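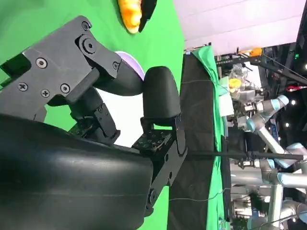 工单编号:374
提交人:Harvey Dufour
提交日期:2020年9月1日
产品:Tincombe 绿色台布;Medve 浅紫圆盘
类别:使用问题 / 布面不平
状态:处理中

问题描述

台布是8月份买的,洗过一次,晾干后叠好收在柜子里。再铺开时折痕一直不消,铺了一夜也没有变化。桌子远端那一边怎么拉都拉不直,拉平左边,右边又鼓起来。另外想问一下盘子,平时主要放剥好的橘子,橘皮上的油沾到盘面,用清水冲完手摸还是发涩,不知道能不能用小苏打。

已尝试:
换方向重新铺过,折痕仍在。
用手掌从中间往两边抹,当时稍好,过一会儿又回来。
没有熨过,怕把绒面烫亮。

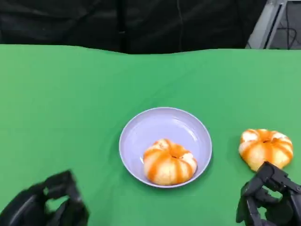 客服回复:布面折痕和边缘不直要分开处理,先处理折痕。台布没有熨过的话,不建议直接上熨斗,先按下面的步骤做一遍再看。靠远端中间和左侧有几道斜的软折,不算深,喷水后一般可以压开。远端那条边呈波浪形,中间略低,两头略高,先不要硬拉,等折痕处理完再对齐。盘沿右上方那块发白是反光,光看这里判断不了有没有油渍,请用干纸巾擦一下,看纸上有没有印子。

步骤:
1. 把盘子和橘子都拿开,台布翻面铺在平整的桌上。
2. 喷壶调到细雾,沿折痕喷一遍,布面发潮即可,不要滴水。
3. 隔一层白棉布,熨斗调低温,从折痕一端压到另一端,压着走,不要来回推。
4. 平放晾20分钟,再翻回正面。

用户补充:家里的熨斗是700瓦的旅行熨斗,没有蒸汽,能用吗?

客服回复:可以,调到最低一档,同样隔布。 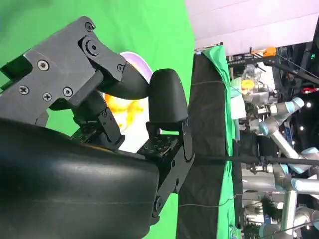

关于盘子

带黄色和橙色花纹的盘面请不要用小苏打干擦,细粉会磨花纹。用温水加一滴洗洁精,软海绵擦,冲净后用布擦干。橘油沾上后尽快洗,放久了会发粘。紫色的盘边可以照同样的办法洗。钢丝球和带砂的百洁布都不要用。

用户补充:纸巾擦过,有一点淡黄印,按上面的办法洗了一遍,手感好多了。台布也压了,左边的折痕没了,中间还剩一道斜的。远端还是有一点弯。
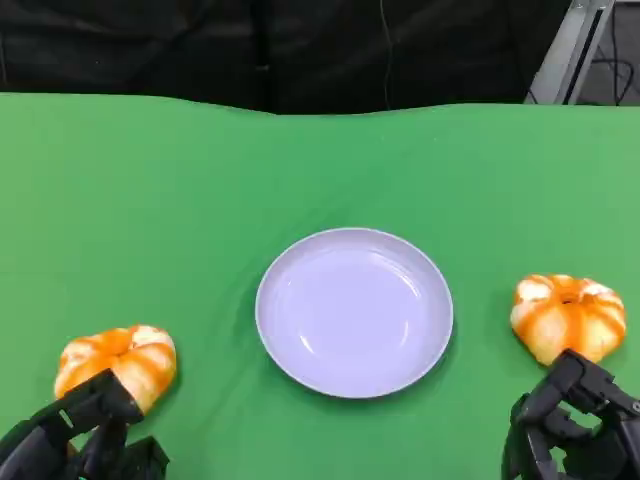 绿色台布、空盘与剥好的橘子

客服回复:中间那道折痕从远端斜着往盘子方向走,应该是叠放时压得最久的一道,隔布再压一次,喷水范围放宽一掌。远端的弯度和布搭过桌沿的长短有关,中间垂下去的部分先往回收一点,再从两头同时往外带。如果收完仍不齐,请量一下左、中、右三处垂下的长度,填在本工单里,我们转给 Akeck 仓库核对裁边。

以后收纳请卷起来放,不要对折。剥开的橘子尽量放在盘里,汁水渗进布里会留黄圈,沾上后用冷水点擦,不要搓。

待办:
用户:再压一次,量三处长度。
客服:收到数据后答复是否换货。
工单保留5天,期间无回复自动转为已关闭,需要时可凭编号重新打开。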